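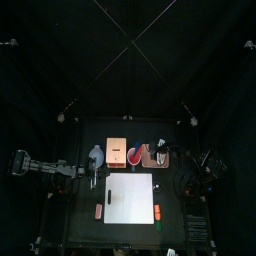 *Photo: Dasley Equipment*

# Serholm Two-Arm Bench Cell

**Hire or buy. Item in the Dasley bench automation range.**
Page last checked 25/02/2020

We stock this cell and we are happy to sell you one. We also get a lot of calls from people who have watched a film clip and want to know if it will clear up after a packing shift, or put a classroom straight at the end of the day. The short answer is no, or at least not on its own and not at a speed you would pay for. The rest of this page is the longer answer.

## What it is

Two arms facing each other across a black tabletop, inside a dark enclosure. The gripper in the photo has two narrow fingers. You put the work on the table between the arms, and the arms move it about.

The table above is laid out with ordinary desk clutter: a white board, markers, an eraser, a red cup with a pen in it, a wooden tray of white tools, a white plastic jug. We use that sort of thing for demonstrations in preference to neat metal cubes. Most arms can pick up a neat metal cube. A marker lying next to the edge of a board is a harder test, and it's much closer to what customers ask about.

## What it can do today

- Pick up a small, firm item from a known spot and put it in another known spot
- Repeat that for as long as the spots stay known
- Hold an item still for a person to work on, if the item suits the fingers
- Follow a routine you have taught it, on a table set out the way it was when you taught it

## What it can't do, or not well enough to sell on

- Sort out a heap
- Decide what is rubbish
- Cope with a tray that has been knocked round since the last run, unless somebody has set it up for that
- Fold, wring, scrub or wipe to a standard you would accept from a school leaver
- Notice that the lid is off

In our own showroom trial last June we asked it to put away a desk's worth of bits, the kind of job most of us would do while talking on the phone. It took up to 13 minutes a go, and three of the items had to be finished by hand. Setting up for the trial took longer than the trial did. We have kept those results on the page because customers find them more useful than the brochure.

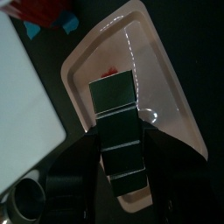

*Dark green piece held between the gripper fingers, over the tray.*

## Grip

Grip is where most of the trouble is, so please read this bit before ordering. The fingers pinch from both sides. That suits blocks, pens and small boxes. It suits flat sheets and slippery things a good deal less, and anything that bends or leans needs testing with your own samples. Holding a thing over a tray is one job. Letting go so that it lands the right way round, beside whatever is already in there, is another, and it's the second one you should ask to see.

The Prothero soft finger set fits this cell and helps with rounder items. It wears quickly. We sell it in pairs.

## Specification

| | |
|---|---|
| Arms | Two, facing |
| Weight, cell complete | 131 kg |
| Work surface | Black tabletop, fixed |
| Enclosure | Dark, supplied fitted |
| Control software | Clusudov bench controller, one licence included |
| Shortest hire | Three weeks |
| Delivery | Ground floor only, two people needed at your end |

The weight matters. We have had one come back unopened from a mezzanine that wouldn't take it - measure your doorway as well.

## Who should buy it

Training rooms, test benches, and small workshops with one dull, fiddly, unchanging job. If you can draw round every item with a pencil and promise that it will always be put back inside its line, you may get good use out of it.

## Who shouldn't

Anyone hoping to save on a cleaner. Care homes, cafés, busy shop floors where the stock changes from week to week. People who want one at home: we have been asked, more often than you might think, and we won't supply it for that. A dishwasher costs far less and does the dishes.

## Before you order

Send us the items you want handled. We would like the scruffy ones, with the bent corners and the sticky labels, in the muddle they normally arrive in. We will run them at the showroom and send you the whole recording at normal speed. When you look at other suppliers' clips, check the corner of the screen for a speed marking, and ask how many attempts came before that one.

Hire charges come off the price if you buy within the hire period. Prices on request, as they depend on fingers, delivery and how much teaching you want us to do.

**Related:** Prothero soft finger set | Clusudov additional licence | Serholm replacement tabletop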